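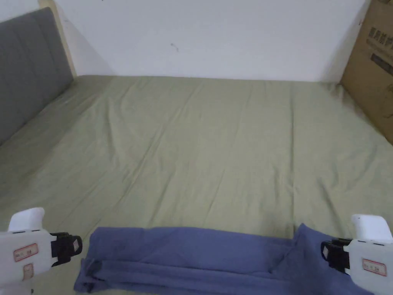
Green sheet, blue cloth along the near edge.

2nd February

Promo clip for Ilau, the singing show. Cover-song segment, host joins in for the last chorus. Channel wants it up on their page before the episode, so we get the sound first and fast.

Feed from Vasić (the studio, not the van) came in with the host mic far too hot. Singer fine. Band fine apart from hi-hat bleeding into everthing. Pulled the host down 4 dB, still shouty on phone speakers, pulled another 3. Better. He claps near his lapel mic every time she hits the long note. Cut what I could, left two, they sound like audience anyway. 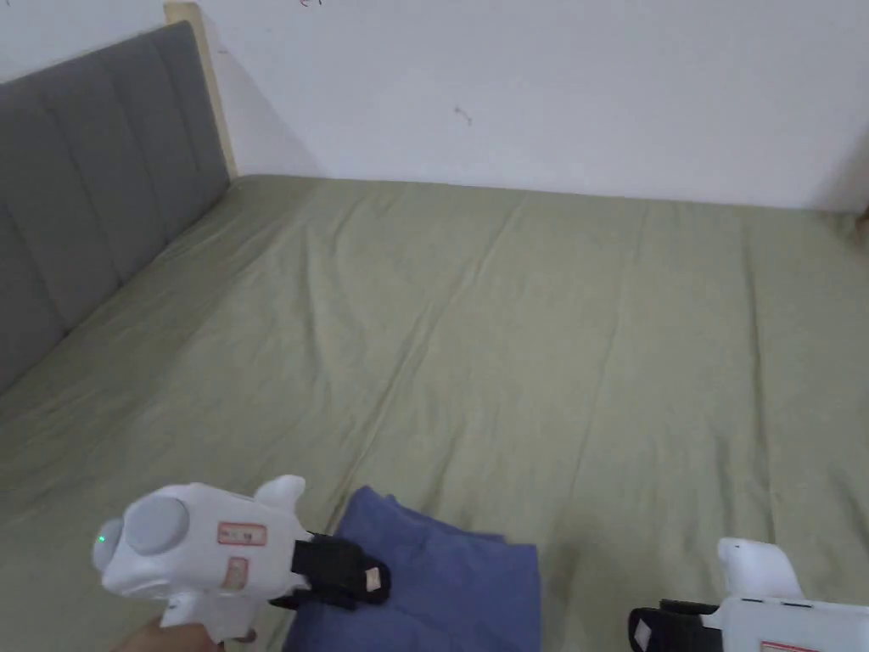

Sync next. Clap at the head of the take was fine but by the second verse her lips were late. Blamed the Erkeo recorder, wrong, it was the edit: someone had dropped 20 frames out of the wide shot to lose a cough and not told sound. Put the frames back, covered the cough with crowd. Checked on the old telly in the kitchen as well as the monitors. Good on both.

Tried the Vomton reverb on her voice, short plate setting. Nice on the verse, mush on the chorus. Took it off for the chorus and rode it back in at the end. Saved as "promo voc B". Don't use A, A has the wet guitar printed into it.

Length: they asked for 40 seconds. First cut ran over becuase the host's intro is long and he gets a laugh halfway through. Lost the intro, kept the laugh. Starts cold on her first line now, which I prefer.
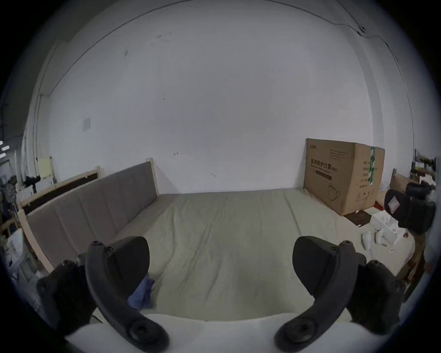
Still to do

Subtitles for the two lines she sings in the other language. Have the words, need someone to check spellings.
Full episode mix, same host mic trouble all the way through I expect. Start from promo settings.
Ask Vasić for the crowd mics on separate tracks. Asked in June, never got them.
Label the drive!! Two called ILAU_FINAL at the moment.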